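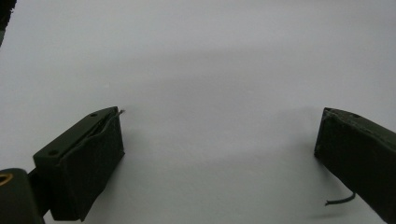
Ifor Beddoe would rather mix a bad band through a good monitor system than the other way round, and he has done both at the Prallach. Wedges, he says, are where most arguments on a stage begin. The singer wants more of herself, the guitarist turns up to hear over the singer, and by the third song the sound coming off the stage is louder than the sound going to the audience.

The Prallach seats 525, in stalls and a single shallow balcony. It was built for variety and later showed films, and neither use left it with a stage that suits amplified music. The back wall is hard brick painted black. The wings are shallow. Anything pointed at a performer from the front edge of the stage hits the brick and comes back into the stalls a moment later, and the first rows hear it as a smear on the vocals.

For years the house rig had eight floor wedges on four mixes, all run from the front-of-house desk. In July the theatre closed for its usual summer maintenance and the wedges went into the store. When it reopened, the stage had a wired and wireless in-ear system, a separate monitor desk in the stage-left wing and two low-profile wedges kept back for visiting acts who ask for them.

The monitor desk is a Fitarero, bought second-hand from a touring company. It has more outputs than the Prallach is ever likely to use. Beddoe wanted it for the talkback section, which lets him speak to any one performer without the others hearing. The transmitters and belt packs are from Uvix. There are six stereo wireless packs, and drummers and keyboard players, who mostly stay put, get a wired pack on a long cable.

Wireless planning took longer than the cabling. The theatre already had radio microphones for pantomime and amateur musicals, and the old frequency list was a sheet of paper taped inside a cupboard door, with corrections in several hands. The installer, Mosquera, scanned the building over two evenings and once more at 9 in the morning, then drew up a new plan with the microphones and the in-ear transmitters in separate blocks and a gap between them. The transmit aerial is a single directional one, fixed high in the wing and pointing across the stage. The receivers for the microphones sit on the opposite side. Before that they had shared a shelf with everything else, which accounts for a good many of the dropouts in the old show reports.

Some performers took to it at once. Others took an earpiece out halfway through the first number and let it hang, which leaves one ear with the mix and the other with the drums, and usually ends with the pack turned up too far. Beddoe now has two ambient microphones at the front corners of the stage, aimed at the audience, and feeds a little of them into every mix. He brings them up between songs and eases them down when the band starts. Singers in particular had complained of feeling shut in a box, and the complaints have mostly stopped.

Every mix has a limiter on it, set at the desk and not available to the performer. Beddoe checks each one with a pack in his own hand before anyone else puts it on, starting with the volume at zero. Visiting engineers who bring their own show files are asked to load them before the packs are handed out.

Generic foam tips are supplied new and thrown away after the show. Performers with moulded earpieces bring them. Batteries are rechargeable and are changed at the interval whatever the indicator says – a rule that came in after a tribute act lost its bass player's mix during the encore.

The change at the front has been easy to hear. Quiet acts gain most. A folk trio played in the first week back with no wedges at all, and the vocal fader sat 5 dB lower than it had on their previous visit. The low mids, which used to build up under the balcony, needed far less cut. Loud bands are still loud, and a guitar cabinet facing row C does what it always did. Beddoe has started turning them sideways.

The old wedges are for sale at 800 pounds the set, buyer to collect from the dock door.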